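Grultach Opens Clothing Repair and Exchange Hall in Former Mellor Mill

The town of Grultach will open a public hall for used clothing in December. The hall is located on the ground floor of the former Mellor spinning mill and will be run by the association Patik, together with its partner town Bustitau.

Residents can bring clean clothes in any condition. Wearable pieces go directly to the exchange rails, and the damaged ones are sorted for repair or for fiber recycling. The hall has a floor space of 800 square meters and offers 20 sewing places, which can be used free of charge during opening hours.

"We do not want to compete with the shops in the town center," Patik states. "Our wish is that a good sweater stays in use for some more winters, and that people learn again how to close a hole."

Dark knitwear and other heavy garments are especially welcome in the first weeks, as the demand for warm clothes is high at this time of the year.
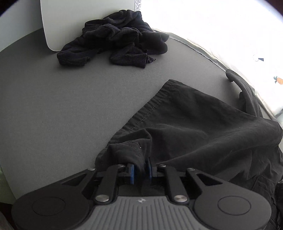
Opening hours and participation

The hall is open from 10 a.m. to 6 p.m. on working days. Registration is necessary only for the evening courses in darning and in changing zippers – these start at 6:30 p.m. and cost nothing for pupils and pensioners.

In the test phase in Bustitau, 88 households took part and handed in more than 1000 pieces of clothing. The experiences from there were used for planning the sorting area in Grultach.

Shoes, bedding and carpets can not be accepted. Bus line 20 stops directly at the mill gate, and bicycles can be parked in the yard.

Press contact: Patik Association, Office Grultach, Mellor Mill, Entrance B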